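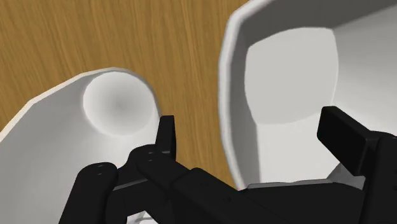
Month three of teaching a robot to set my table, in a shared workshop that smells of someone else's varnish. The real arm gets built when the simulated one stops embarrassing me. So, June. Maybe.

Overnight score for the policy I've named Droltard: 272 good grasps out of 446 tries. I have had roommates with worse numbers.

Wulan Ngau looked over my shoulder and asked if I'd considered just owning fewer dishes. She is no longer allowed to see the logs.

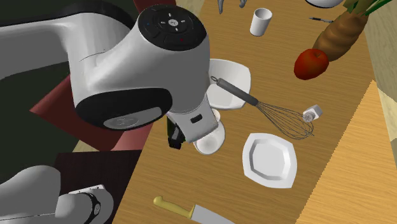 Grasp planning is mostly an argument about what to ignore. I wanted clutter, so I scattered things until it looked like my own kitchen – a whisk lying across the square bowl, a knife, an apple, a loaf of bread. The finger is over the small white bowl, and that's the only thing I care about today.

Changed the friction values at 2 a.m. Gained 33 grasps, lost a night's sleep. Rerunning with a new seed now – back after coffee.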